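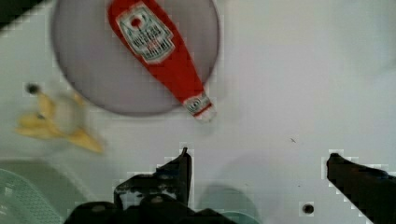
Unit 4: Choosing Fingers for the Tabletop Set

Course notes, D. Pennington, September

Last unit we got the arm moving. Now we get to pick things up, and I think it's the best part of the whole course! You'll run the same pick list with two finger sets, the Cirkik (long, stiff, rounded tips) and the Villanueva (shorter, with a soft pad), and by the end you should have an opinion and the numbers to back it up.

What to look for in the wrist view

Both fingers come into the picture from the edges when the gripper is open, so you always know where your tips are relative to the target. Get used to that. The ketchup bottle lying across the plate is a lovely test object: wide body at one end, narrow neck at the other, and the cap hangs past the rim. Where would you grab it? Most people go for the body first. Try the neck too, and watch how the bottle swings.

The banana is harder than it looks. The peel flaps fan out, so a finger can land on a flap and push the whole toy away. If it looks smeared in your recording, lower the arm speed before you blame the camera.

Don't let the dark round holes in the tabletop fool your detector. Last year's classes logged 3,181 picks on this setup, and 75 of the misses came from code that was chasing a hole.

Running the comparison

Start with the Cirkik fingers. Load the Dratanham controller profile, home the arm, and open the gripper fully. Do 200 attempts, split between bottle and banana however you like, but write the split down. Swap to the Villanueva fingers and repeat with the same split.

Log each attempt as held, slipped or missed. "Slipped" means you lifted it and lost it before the drop point. If the plate moves, add a P to the line (I really want to see those, they tell us a lot about approach angle).

Reading for next time

Kaltamia manual, the chapter on grip force limits. Skip the part on suction cups, we'll come back to it in Unit 6. Bring your logs, even the ugly ones.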